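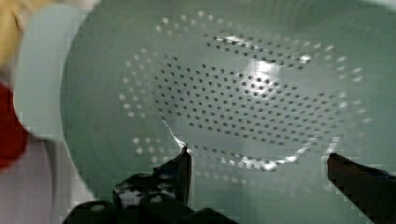
Lending e-readers at Narkdale are inspected when they come back from a borrower and again before the long break in November. The checklist covers the readers, the charging cart, the cables and the covers. It was last changed on 4/8/25, when the section on cart shelves was rewritten. The old solid shelves held heat under the devices. A shelf should let air through the way the bottom of a plastic colander lets water through, with many small round holes spread over the whole base. Anything laid flat over those holes defeats the purpose, and that includes paper labels and folded covers.

Mark each line OK, FIX or PULL. PULL means the item leaves the lending shelf the same day.

SECTION A – READER BODY

A1. Back cover sits flat on a table with no rocking.
Comment: Rocking is the most common early sign of a swollen battery. Do not press the back down to check. Mark PULL and go to Section D.

A2. No gap between the screen and the bezel.
Comment: Finel readers have a thin line along the bottom edge from the factory. A fingernail should not fit in it.

A3. Screen shows no lines, blotches or frozen patches after a full refresh.
Comment: Ghosting that clears after a refresh is OK. Lines that stay are PULL.

A4. Power button clicks and returns.

A5. Charging port is clear of lint and the pins are straight.
Comment: Use a wooden toothpick with the reader switched off. No metal tools, no canned air held close. Sand has turned up in more ports than lint has, mostly in summer.

A6. Asset number is readable.

SECTION B – CHARGING CART

B1. Cart is on the wall outlet, not on an extension cord.
Comment: The reading room wiring was first put in when the building opened in 1926 and has been redone since, but there are still few outlets. Only the pair by the side door is rated for the cart.

B2. All 4 shelves are seated and locked.

B3. Vent holes on each shelf are open from edge to edge.
Comment: Hold a flashlight under the shelf and look down through it. Dust shows up as dark spots. Vacuum with the brush head and look again.

B4. Fan starts within a minute of the cart being switched on.
Comment: The Solís cart has a quiet fan. If you can't hear it, hold a strip of tissue by the outlet grille.
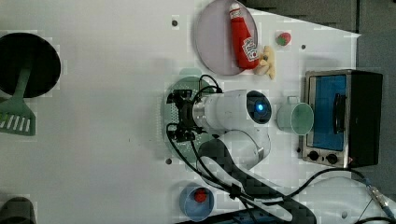 If the tissue doesn't move, switch off the cart at the wall and mark FIX. Readers can be charged one at a time at the desk until the fan is replaced. Do not run the cart with the door propped open as a substitute. It was tried last year and the top shelf still ran warm.

B5. Readers stand upright in their slots with space between them.
Comment: We have 191 readers on the list and they are never all in the building together, so there is no reason to double up a slot.

SECTION C – CABLES AND COVERS

C1. No split, kink or bare wire along the cable.
Comment: Run the cable between two fingers for its whole length. Most damage is close to the plug.

C2. Plug fits snugly and doesn't wobble.

C3. Cable is the one supplied with the reader or the cart.
Comment: Odd cables come back in the bags all the time. Put them in lost property. They don't go in the cart even if they fit.

C4. Cover removed before charging.
Comment: Puloris covers have a felt lining and hold warmth. The thin clear ones can stay on – check that the port cutout lines up.

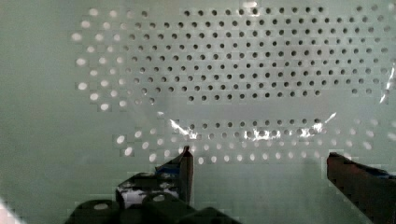

A reader who commented on the last version asked for C4 to go further. In her library all covers come off, clear ones too, and the staff find it faster than checking which kind each reader has. She also said they once found a cracked back under a clear cover that had passed inspection the time before. We have left C4 as it is for now, but any branch that wants to take off every cover can do so. Write "all off" next to the line.

SECTION D – PULLED ITEMS

D1. Reader switched off and unplugged.

D2. Reader placed in the metal box in the back office, one to a compartment.
Comment: Not in the book return and not in a desk drawer.

D3. Tag filled in with asset number, date and line number from this list.

D4. Loan record changed to "withdrawn – battery" or "withdrawn – other."

D5. Swollen batteries reported by phone to the recycling contractor the same day.
Comment: Do not mail them. Cracked screens with a sound battery can wait for the regular pickup.

Completed sheets go in the blue binder at the desk. Old sheets are kept until the reader leaves the collection.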